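Exhibition Stands: Choosing Between Hired and Purchased Shell Panels

The question of whether to hire or purchase display panels is raised with this office each March, when bookings for the summer trade fairs are confirmed. The following remarks are based on the two seasons in which Trivard has exhibited with its own panels.

Hire remains the simpler arrangement for organisations attending one event a year. The supplier delivers, erects and removes the panels, and the exhibitor provides only the printed graphics. Our last hire, arranged through Jiltard, came to £636 for a corner plot, including lighting. Delivery outside normal hours was charged at a further £160.

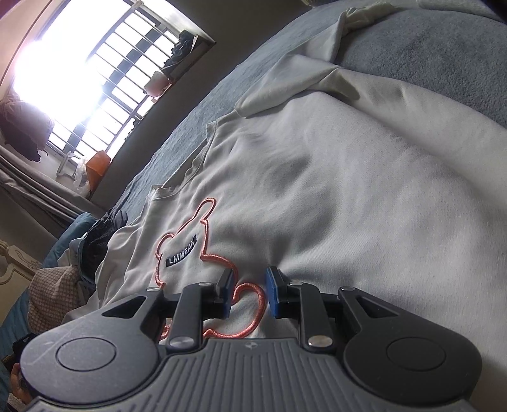

Purchase requires a larger first payment. Our own set, supplied by Akpan, cost £1,383 with two carrying cases, and has been used at every event since. Particular attention should be paid to the joints, where a folding display usually fails first. Small silver pivot screws, of the kind that fasten the black arms in the photograph, are to be preferred to plastic clips, as they can be tightened on site with an ordinary screwdriver. Tala Mansour keeps a box of spares in the larger case.

Graphics should be ordered separately from the structure in either case. Maksym Tkachenko has asked that artwork be submitted at full size, with all text converted to outlines, and that no telephone number be placed lower than table height. Proofs must be approved in writing before printing begins.

Colleagues wishing to borrow the set should apply to Régis Ferrand, stating the dimensions of the plot and the time at which access to the hall begins. The panels must be returned in their cases.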